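Small Business Website Check – Jemis Home Rentals, with my notes

Checked 07/12/2023
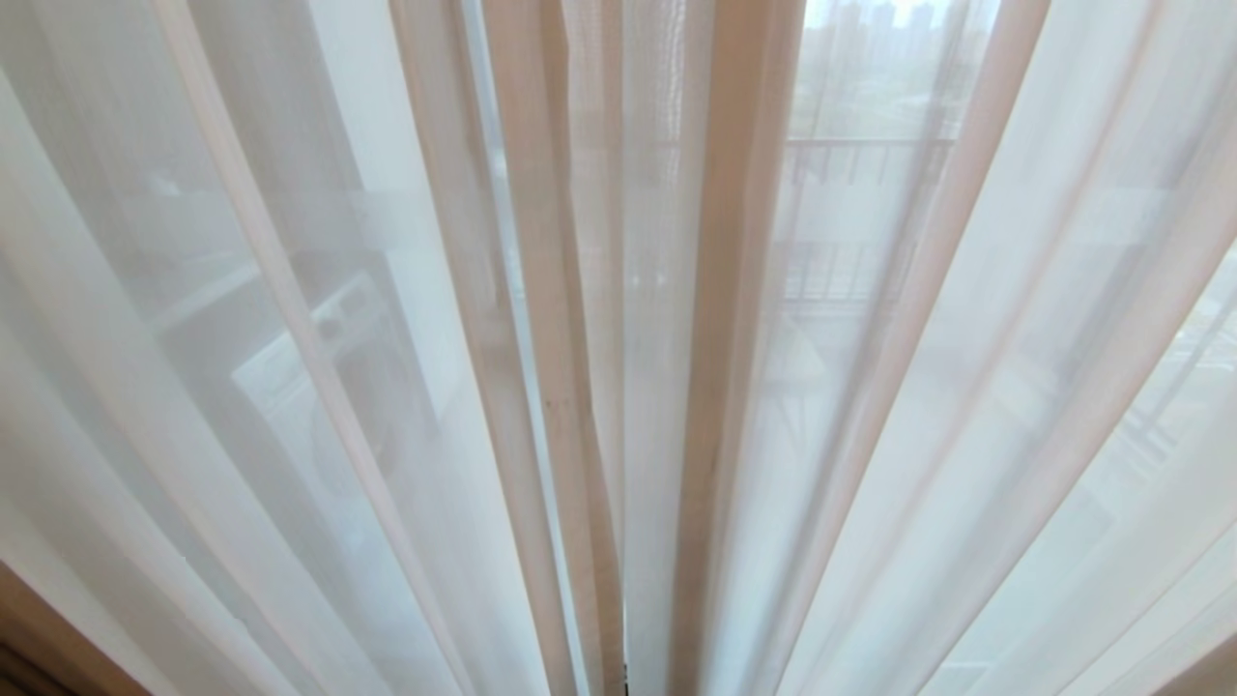 I do this same check on every small business site I look after, and Jemis was overdue. They rent out furnished apartments, they have one office and one very busy phone, and most of their bookings start with somebody searching on a phone late at night. So I went through the site the way a customer would first, and then went round again with the boring stuff. OK means I'm happy, FIX means please do it this month, WATCH means leave it for now but don't forget about it.

1. Site loads without a security warning – OK
Padlock shows on every page I tried, including the old blog posts. The certificate renews itself now, thank goodness. Last year we were all running around in a panic over that one!

2. Business name, address and phone match everywhere – FIX
The footer is right and the contact page is right, but the Yule directory listing still has the old suite number. Parside has the new one but spells the name "Jemis Homes Rental." I know it looks like nitpicking, but people do call to ask if it's the same company (I asked the front desk and they get this a lot).

3. Contact form sends and arrives – FIX
I sent a test message from my own phone and it went to the inbox of somebody who left in March. Please point it at the shared address and then send yourselves a test. Check the junk folder too.

4. Phone number can be tapped on a cell phone – OK
Works on the home page and on all the apartment pages.

5. Page speed on a phone – WATCH
The home page is fine. The gallery drags a bit, and I'd like every photo kept under 400 KB. Most of them are fine, but a handful went up straight from the camera.

6. Broken links – FIX
I found 7 of them, nearly all on the "Things to do nearby" page. Restaurants close, museums change their web addresses, it happens. Either swap them out or take that page down until somebody has an afternoon for it.

7. Directory listings claimed – FIX
Yule: claimed, login works.
Parside: claimed, but the password reset goes to a dead email address. I've written to their support and haven't heard back.
Poltex: not claimed at all. It had 1337 views of the listing over the year according to their own counter, and there isn't even a link to your site on it. Please do this one first, it's free and takes ten minutes.

8. Opening hours – FIX
Three different versions! I went with the ones taped to the office door and sent them to Đức Ninh so he can change the rest.

9. Reviews answered – WATCH
Good ones get a thank you, bad ones get silence. I'd love to see a short, calm reply on the two about parking. You don't have to win the argument, just show you read it.

10. Backups – OK
Nightly, and I restored a copy to the test site to make sure it would really open. It did, all 3076 files.

11. Admin accounts – FIX
There are still logins for people who don't work there anymore. I've switched those off but haven't deleted them, in case a blog post is tied to one. Also, the shared "office" login needs to go – give everyone their own, please, and turn on the text message codes while you're at it.

12. Plugins and updates – OK
All current except the booking calendar. I'm holding that one back until I've tried the new version on the test site. Don't press the update button if it nags you!

13. Privacy page and cookie notice – WATCH
Both are there and both can be read by a normal human. The privacy page still mentions the old newsletter service, so that paragraph needs rewriting when you pick a new one.

Still open from my last visit: the listing passwords are on a sticky note. Đức says he'll move them to the password manager, and I'll look for the note when I come in.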